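首页 摘要 目录 正文 参考文献 下载
最后更新：6月

4.2 洗手盆周边墙面的“易清洁”主张

关于浴室墙面的讨论，多半把“哑光灰”当作省事的选择。Rosales（Montserrat Rosales，下同）在其关于Plevness公寓改造的报告中写道，灰色哑光墙面“不显水痕，清洁频率可以减半”。这一说法后来被Edmont与Esquivel两处的住宅手册照录，却都没有附上测量方法。我们对此持保留意见，理由有二。

其一，“不显”与“没有”是两件事。墙面本身带有深浅不一的细微斑驳时，观察者很难区分哪些是材料或涂层固有的色差，哪些是水汽、皂液留下的残迹。图4所见的灰墙即属此类：表面哑光，略有斑驳，单凭肉眼无法判断斑驳的来源。Rosales的报告恰恰以目测评分为唯一依据，由住户在早晨洗漱后自行填写。这样得到的低分，究竟说明墙面干净，还是说明住户看不出来，报告没有讨论。

其二，评分的范围划得过于随意。原报告共收回138份住户问卷，问卷把“墙面”作为一个整体来打分，没有把洗手盆盆沿附近的区域单独列出。日常使用中，溅水主要落在盆沿以及与之相邻的低处，高处的大片墙面几乎不受影响。用整面墙的平均印象代表最易脏的一小段，得出好看的结果并不奇怪。白色盆沿的情形又不一样，浅色釉面上的头发和牙膏渍一眼可见，住户擦得勤，很可能顺手也擦了旁边的墙。若真如此，所谓清洁频率减半，减掉的也许只是专门擦墙的次数，擦墙这项劳动仍然存在，只是没有记在墙的账上。

Cluvitz的后续研究试图回应第一点，改用白布擦拭后比对布面颜色。这种做法比目测可靠，我们在本研究中也予以沿用。不过Cluvitz只比较了2种涂层，取样位置统一定在与视线齐平的高度，对盆边的情况依旧没有交代。作者在结论中称“结果支持既有观点”，我们认为措辞过强，数据至多说明在那个高度上两种涂层差别不大。

基于上述考虑，本节把观察对象限定为洗手盆及其后方的墙面，并将盆沿、盆沿上方的低位墙面和高位墙面分开记录。擦拭由同一人完成，布料、用水量和力度尽量保持一致，力度一项只能靠操作者的手感，这是本方法的明显弱点。擦拭前不向住户说明分区，以免有人提前整理。

需要说明，我们并不主张灰色墙面比白色墙面更难打理，现有材料同样不足以支持这种判断。我们质疑的是从“看上去还行”到“可以少擦”的那一步推论。住户手册面向的是没有时间核对出处的读者，一句未经检验的话写进去，往往就成了保洁排班的依据。Edmont的手册已据此将公共浴室的墙面擦洗由每周4次改为2次，改动前后均未留下擦拭样本，事后也就无从比较。

墙面颜色对住户满意度的影响不在本节讨论之列，相关问卷条目见附录。

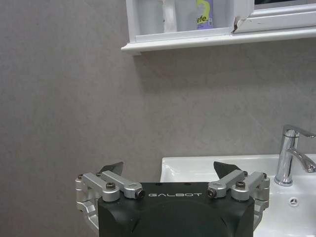

图4 洗手盆与后方灰色哑光墙面，墙面可见轻微斑驳。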